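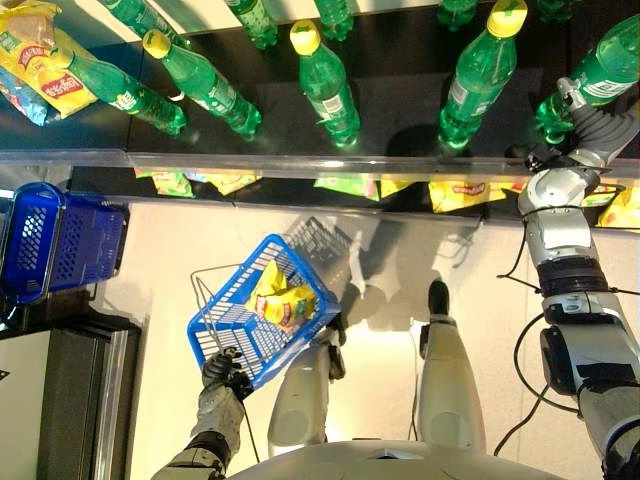

4 minute read

We use cookies to remember your preferences. Accept / Manage

I have opinions about shelves. I didn't ask for them. They came from a winter I spent at nineteen facing up stock in a corner grocery in Deltthorpe, and they have stayed with me the way a bad knee stays with other people.

Facing up, for those who had better winters, is the business of making a shelf look as if no customer has ever touched it. You pull everything to the front edge. You turn the labels out. You close the gaps, so that a shelf with six of something on it looks like a shelf with sixty, provided nobody taller than a child leans in. Then the doors open and the public arrives and it all has to be done again.

I bring this up because I spent a good part of October thinking about green soda. The soda in question has yellow caps, and lined up in two rows behind a silver rail it looks terrific. I don't even like green soda. It tastes of a fruit I've never met. But put yellow on green, repeat it along a dark glossy shelf, and some part of my brain that ought to be handling the mortgage sits up and says, we should get one of those.

Bottles are the aristocrats of the snack aisle. They stand up by themselves. You set one down and it stays where it was set, and its neighbor stays where it was set, and at the end you have a line. Chips are another matter. A bag of chips has a front, a back, and no real bottom. It will stand only if something is standing next to it, and the moment you sell that something, the bag lies down like a teenager. Give it a shelf of its own and a tight row and it behaves well enough. Let one loose among the drinks and it goes flat on its face, usually on top of another bag that was there first.

My old boss in Deltthorpe called these strays. A stray was any product found living among products of another kind, and his theory was that each one marked the exact spot where a customer had changed their mind. He could read them like tracks. Chips in with the soda meant someone had remembered their doctor. Soda in with the chips meant someone had remembered the walk home. A frozen pizza in the greeting cards meant it was time to take the rest of the day off, which he never did.

I tried to apply all this at home once. We have a pantry, or at least a closet with ambitions, and one evening after a trip to the big Zwane store out in Duvport I decided to face it up. The unit is an Endero, 80 inches tall, bought for $114 from a man who was moving and clearly glad not to be moving it. I emptied the whole thing onto the kitchen floor. I wiped the shelves. I put drinks at the top, snacks one level down, cans below that and, at the very bottom, the things I have bought in a spirit of self-improvement (barley, mostly).

It looked wonderful. Labels out, everything up to the edge. I stood there with the light on for longer than I'd care to say.

By eleven that night there was a hole in the front row and a bag of pretzels lying on its side with the top rolled down and no clip. I live with people who take from the front and do not pull forward. I've explained pulling forward. I have demonstrated it, with a can of chickpeas, to an audience of two who were eating the pretzels at the time.

A few things I've kept from the job, for what they're worth. Heavy stuff doesn't go on top, whatever it looks like up there – someone short will want it. A lip or a rail along the front of a shelf is worth every penny. Old stock goes forward, new stock goes behind, and if you are too tired to do that, don't unpack at all, just leave the bags in the hall. And a row should be finished before you start the next one. I used to break that rule on late shifts and my boss always knew.

As for the soda, I bought one. I took it from the front and I did reach in afterward to pull the next one forward, and an older woman with a basket gave me a look I can only call collegial. The bottle is in the pantry now, top shelf, label out, with a space on either side. It still tastes of that fruit.

Get new posts by email. No spam, and not that many posts either. Subscribe

3 comments

shelfstable
Did four years in a supermarket and I still turn the cans around at other people's houses. My sister-in-law has asked me to stop.

Marrow&Thyme
"A closet with ambitions" is going on a sign for mine. Also, binder clips for the pretzels. You can get a box of 100 and then lose them at your leisure.

oldcashwrap
We once found a rotisserie chicken in with the beach towels. I don't know what your boss would have made of that.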